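Workshop notebook, hard water and scale

Last updated: Saturday, December 18, 2021
5 min read

Picked up the scale tests again after leaving them since May. The jars from the first batch were still on the back shelf with their labels on, so I could compare old film against new. Same water as before, straight from the Windham supply line, no softener. Strip read at the top of its range, same as in spring.

The question is still the one from the Hijazi house: why does the finish around a faucet go dull so much faster than the finish a hand's width away, when both get splashed and both get wiped? My guess in May was heat. I don't think that now. The cold-only test tile dulled at the same rate as the one that got hot water, near enough that I couldn't sort them by eye. What matters more is how long a drop sits before it dries and whether the next drop lands in the same place. 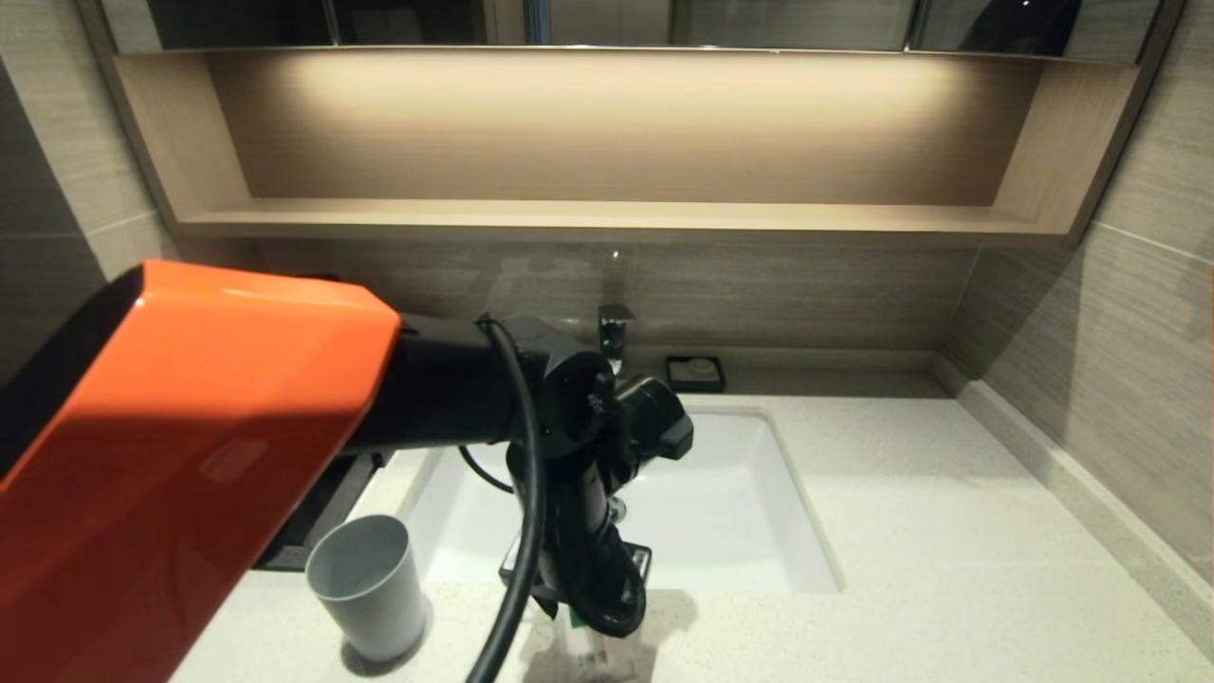 Set up the drip rig with the tiles at a slight slope this time. In May they were dead level and everything pooled, which gave us big rings and told us very little. With the slope, most of the water runs off and what stays is a thin line along the low edge. That line is where all the scale is. The middle of each tile is close to clean. Ran 800 drips on each tile, with a fan on between rounds, and let them stand overnight before scraping.

Scrapings, by weight, low edge only:

Bare glazed tile: 32 mg
Tile with Surell sealer, one coat: less, but the balance was drifting by then and I don't trust the number. Redo.
Tile with paste wax: did not scrape. Film came off in a sheet when I touched it with the plastic blade, and half of it went on the floor.

The wax result is worth following up. Scale forms on it just as fast, as far as I can see, but it has nothing to hold on to. The trouble is that wax won't last in real use. Someone will go over it with a spray cleaner and it's gone in a week. Might be fine on a shower door, where people mostly squeegee. I wouldn't bother on a counter.

Acid notes. Used the Kukier descaler at the strength on the label and also cut by half. Full strength cleared the bare tile in one pass. Half strength took two passes and a longer soak, but got to the same place. I would go with half strength as the default for customers and keep the full strength for the shop. It's also easier on the nose.

Do not use either one on marble or travertine. I know we all know this, but the bottle in the cabinet has lost its front label and the back label doesn't mention stone at all. I wrote NO STONE on it in marker. If you decant any, write it on that one too.

Grout is the other worry. One of the test panels had unsealed cement grout, and the descaler fizzed on it for a good while after the tile was clean. Rinsed and neutralized with baking soda, and the joint was visibly lower afterward. Wetting the grout first with plain water seems to help, as it soaks up less acid. I did the second panel that way and the joint looked the same before and after. One panel is not much to go on.

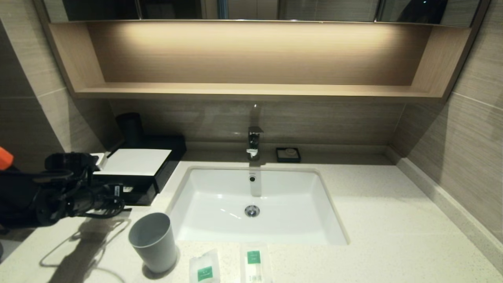
Caulk lines: no damage from the acid that I can find, but scale packs in along the top of the bead where the blade can't reach. A cotton string soaked in descaler and laid along the bead worked better than brushing. Left it for the length of a coffee, pulled it off, wiped. The string needs to be cotton. The nylon one just shed everything.

Side check on drying methods, done quickly while the jars were soaking. Wiped three wet tiles with a microfiber cloth, an old towel, and a rubber blade. The blade left the least behind except at the ends of each stroke, where it leaves a bead. Blade and then one swipe of cloth along the low edge is the best I've got, and it takes no time at all. If we only tell people one thing, I'd tell them that.

Costs so far are fine. The sheet stands at $392 for the whole project, most of it tile and the second drip head.

To do:

- Redo the Surell tile after the balance has been leveled. Let it warm up first.
- Repeat the wax tile, with a tray under it.
- Two more grout panels, both wetted first, one sealed.
- Try the slope steeper and see if the line at the low edge gets narrower or just moves.
- Order strips. The tube is almost out and the last few have gone pale.
- New label for the descaler bottle.

Rig is drained and the pump is unplugged. The jars on the left side of the bench are still soaking, please leave the lids on.

Contact the shop | © 2021 Workshop notes | Back to top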